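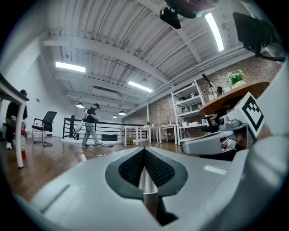
From the Back Issue Bin: The Long, Confusing Career of Grulunex

Every comics publisher has one character it can't use and can't throw away. At Barusura that character is Grulunex, who turned up again last month on the final page of the Harbor Watch annual, standing on a lighthouse with his arms crossed and saying nothing. Three readers wrote to us within the day to ask who he was. One of them had been buying Barusura books for most of his adult life, which tells you how well the company has looked after this property.

So, for those three readers and anybody else who stared at that page: he's a tide spirit. Or he's an exiled prince from under the ice, or a marine biologist named Walter who fell into something. It depends on which stack you pull from.

The original version was the work of writer Ming-te Lau, who needed a villain for a two-part story and gave him a cape made of seawater, a grudge against shipping companies and a way of talking that sounded like a weather bulletin. "The glass is falling, Harbor Watch." It was very silly and readers loved it. He drowned at the end of part two, which for a tide spirit took some doing, and the letters page filled up with people asking how.

Lau's answer was to bring him back and not explain. I've always respected this. Over the next couple of years Grulunex drifted through the line as a sort of neighborhood nuisance, flooding a museum here and a wedding there, and at some point the writers noticed he was funnier than the heroes and let him start winning arguments. There's a whole issue where he and Captain Cheng are stuck in an elevator and he talks her out of her marriage. It's still the best thing either of them has been in. If you only buy one old Barusura book, buy that one, and try to find a copy with the staples intact.

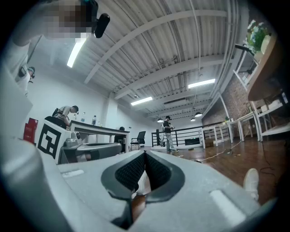 Then he got popular enough for his own series, and that's where the trouble began. A nuisance doesn't need an origin but a headliner apparently does, and the new team decided on the ice prince. Gone was the weather bulletin talk. In came a throne, a wicked uncle and a sword with a name. The sword, Gonico, could speak, and spoke a good deal more than its owner. By issue four the sword was narrating. By issue seven the sword had a love interest. The series was canceled at nine, in the middle of a siege that has never been lifted, so as far as anyone can say those poor people are still in there eating their horses.

The Walter period I'll pass over quickly, as did the buying public. It was part of the line-wide event in which everyone's powers were blamed on the same chemical spill, and it required us to believe that a man who'd been flooding weddings since the early days was secretly a salaried researcher with a dental plan. A text page at the back tried to square this with the ice kingdom by means of a dream. The text page is 649 words long and I've read it more often than I've read some novels, and I still couldn't tell you who is asleep.

What's odd is that he never stopped appearing. Flip through any big Barusura crossover and there he is in the crowd shot, usually behind somebody's wing, usually in the wrong costume. In one famous double-page spread he's drawn twice. The colorist made one of them green, which some fans have spent years treating as a clue. I think the colorist was tired.
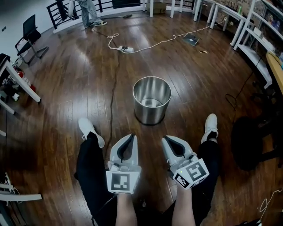
Which brings us back to the lighthouse. The annual was written by Kyung-tae Sun, whose run on Harbor Watch I've been hard on in this newsletter, mostly over the business with the dolphins. But Sun has put him in the seawater cape. No sword, no lab coat, no crown. And on the letters page there's a one-line answer to a reader who asks if an old friend might be dropping by: "The glass is falling." I made a noise when I read it that brought someone in from the next room.

I don't want to get ahead of myself. Barusura has announced precisely nothing, and this is a company that once teased a return for eleven issues and then revealed it was the mailman. There's also the risk that somebody upstairs will decide the old version needs explaining again, and we'll get six months of flashbacks to how the cape was knitted. My own wish is modest. Give him a backup strip, eight pages, and let him ruin a regatta.

For those who want to catch up, the early appearances are in the black-and-white Harbor Watch collections, volumes two and three. The elevator story is in three. The solo series has never been reprinted, and it turns up in bargain boxes for less than the price of the bag it's in. A full set of nine makes a decent gift for a person you're slightly annoyed with.

Corrections and complaints to the usual address. If you have a theory about the green one, please keep it to a single page this time. Next issue we go back to the dolphins, by which I mean I do, and you're welcome to skip it.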